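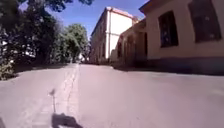

Can it run my errands yet?

Every few weeks one of you writes in to ask when you can hand your chores over to a machine, and my answer has been some version of "ask me again in April." Well, it's April! So I spent a Wednesday with the outdoor crew at Laltari, who are trying to get a small wheeled robot to do the dullest errand there is: take a thing from one building, carry it down the street, and be at the other building when someone opens the door.

I picked the errand over the folding and dishwashing demos because I think it's the chore closest to done. Laundry is a nightmare for a machine (every sock is a new shape every time you drop it). A street is a long flat thing that mostly stays put. You've got a wide stretch of pavement, a line of paving stones running off ahead, walls on one side and trees on the other, and on a good morning there isn't a soul on it. If a robot can't manage that, I don't want it near my stairs.

Ebenezer Laryea, who runs the trials, put me right on the "mostly stays put" part. The light moves, for one thing. Early in the day the robot has its own shadow lying on the ground in front of it, pole and all, and the older software used to slow down for it like it was a dog. They fixed that one over the winter. Shade under trees is still a sore spot, because a hard dark edge on asphalt and a real curb can look a lot alike to a cheap camera. I trip over curbs myself, so I had some sympathy.

The errand I followed was a bag of printer parts going over to the Wedbridge office. It took 16 minutes. Adom Addo, who walks behind with the stop button, says he can do it in 8 and have time for a coffee, and I believe him. But he was walking behind it anyway, which is my main gripe with this whole field – if the helper needs a helper, you haven't saved anybody a trip. 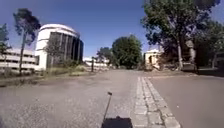

The surfaces were the other thing I kept noticing. Smooth asphalt is easy. Rough asphalt is fine too, just noisy. Cobblestones are where the bag starts to rattle, and the route planner would sooner stay off them altogether, even when crossing is the shorter way. Adom wants it to be braver. Ebenezer wants the printer parts to arrive in one piece. They were still going back and forth on this when I left.

And then there are doors. The robot has no arm, so somebody inside has to come out and lift the bag off. Appiah, the other outfit I've been keeping tabs on, is working on a door opener for theirs, and last I heard it managed 6 tries out of 45. I'd love to be more upbeat, but my kid beat that at age two.

So where does that leave your chores? Carrying stuff along a known path in dry weather, yes, I'd say we're nearly there. Picking it up, putting it down, getting through the door, not this year. I've asked Laltari if I can come back when it rains. If you've had a delivery robot turn up at your place, write and tell me how the last ten feet went – I'm collecting those for the next issue.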